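Wer wäscht ab, wenn keiner hinschaut
Von Emanuel Ilie, 31.07.2021

Samstag, halb elf, Streit in der WG. Wieder mal die Küche. Und wieder die Frage, ob ein Putzplan hilft oder alles schlimmer macht. Meine These: schlimmer. Viel schlimmer.

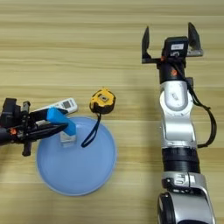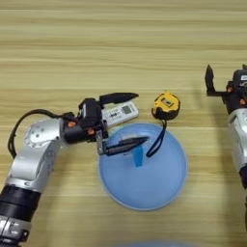

Beide Male eine helle Tischplatte mit Holzmaserung.

Warum scheitern Putzpläne so oft?
Weil sie Arbeit zählen, die sich schlecht zählen lässt. Müll raus: ein Strich. Backofen schrubben, 90 Minuten auf den Knien: auch ein Strich. Wer rechnet, nimmt den Müll.

Habe das in Amotside erlebt, zwei Jahre lang. Liste am Kühlschrank, Strafkasse daneben. Am Ende haben wir uns über Striche gestritten und die Spüle blieb voll. Etelka Major, damals meine Mitbewohnerin, schwört bis heute auf den Plan. Ohne Liste putzen immer die gleichen, sagt sie. Meistens Frauen. Stimmt, leider. Da hat sie einen Punkt, und zwar keinen kleinen.

Trotzdem. Eine Liste macht aus Rücksicht eine Schuld. Und Schulden treibt man ein, mit Zetteln, mit Türenknallen, irgendwan mit Anwalt. Kein Witz, bei den Nachbarn ging es um Kaution, rund 2000 Euro, angefangen hat alles mit einer Pfanne.

Mein Vorschlag: eine feste Stunde, alle zusammen, Musik an. Keine Striche. Wer fehlt, kocht abends für die anderen. Ab August probieren wir das. Etelka hält es für naiv und will im Herbst vorbeikommen und in den Backofen schauen. Soll sie ruig.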